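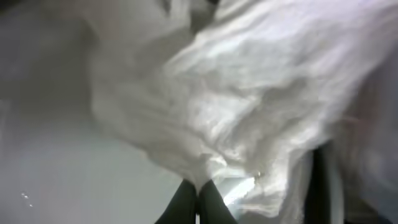 White fabric, full of creases.

Come sing with us! Brumness Community Choir is looking for new voices

Hi, I'm Sivaprasad Marar and I run the Brumness choir, which I took over from my old teacher after years of singing in the back row and complaining about the song choices. Now I make the song choices and other people complain. We're after new singers for our spring program, and I'd love to hear from you if you've ever hummed along to the radio and thought, hey, that wasn't bad.

The choir started in 1978 in the front room of a house on Mayrhofer Street (the piano is still ours, and still a little flat in the top octave). We've moved a few times and now rehearse in the Tullow building, second floor, the door next to the bakery. Ring the bell twice and wait, it's a long staircase.

What do we sing? All kinds of things. Folk songs, old movie tunes, a bit of gospel, and this season a big piece called Brandesano that one of our altos wrote for her grandmother's village. It's in three sections and the middle one is a killer for the tenors, so tenors, please, please come. I can take up to 8 of you and I'd be happy with half that. Basses are welcome too. Sopranos, we have a bunch already, but come say hello and I'll squeeze you in if I can.

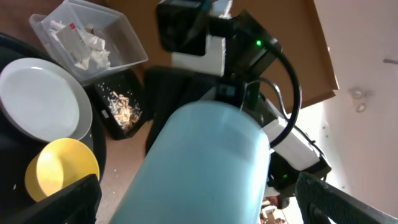 You don't need to read music. Plenty of our singers learn by ear, and I record every part on my phone and send it around so you can practice in the car. What I do need is for you to show up most weeks. A choir gets wobbly fast when half the altos are missing, and I get grumpy, and then there are no cookies at the break.

Rehearsals run from seven to nine in the evening, with a break for tea in the middle. The concert is in April, and there's one longer rehearsal before it where we sing the whole thing through with the band (two fiddles, an accordion and my cousin on drums). Wear black on the night, any black, I'm not fussy. Dues are thirty dollars for the season and that covers your sheet music. If money's tight just tell me and we'll sort it out between us. 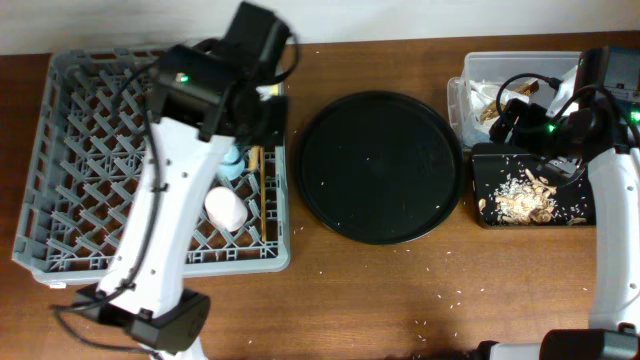

Do I have to audition by myself in front of everyone?
There's no audition at all, but in your first week I'll take you aside for a few minutes and run some scales so I know which section to put you in.

If you'd like to try it out, your first 3 rehearsals are free and you can decide after that. Please get in touch by 14/10/2023 so I can print enough music. Call the choir phone, extension 1241, and leave your name, your best guess at your voice part and a number where I can reach you after work. Or just drop a note in the Tullow mailbox with "choir" on it. I check it every time I go in for bread!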